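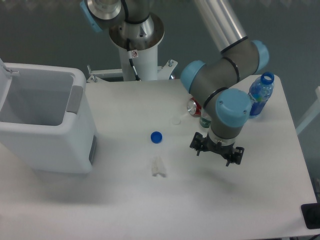 The arm at our Warkum bench, gripper open over a table of caps, tissue and a drinks can.

About Brekeck

We are a small software company, and we have been one since the March when Hòa Lương left a perfectly good job to write a better motion planner at the kitchen table. That planner grew up to become Landry, and it is still the heart of everything we do, although very little of the original code has survived (which is probably for the best!).

These days there are 22 of us, split between the main office in Gredby and the workshop in Warkum. We don't build arms or grippers ourselves. What we make is the part you can't put a spanner on - the perception that works out where a bottle cap ends and a white table begins, the planning that finds a sensible way to reach it, and the control that keeps the movement smooth all the way down.

Sorting litter is our favourite test, and we come back to it again and again. Crumpled tissue has no proper shape, clear plastic is terribly hard for a camera to pick out, and cans like to roll. Our library of recorded tidying runs stands at 3432, and every new release of Landry has to work through a good helping of them before it goes anywhere near a customer.

We also look after the tooling that goes with it: a log viewer, a simulator and a calibration helper that most people can get through in 35 minutes, tea included. All 3 come with Landry and are kept up to date alongside it.

If you would like to see things running, do come and visit us in Warkum. Our next open afternoon is on 3rd February, and you are very welcome to bring your own awkward objects - we do enjoy a challenge, and the kettle is usually on.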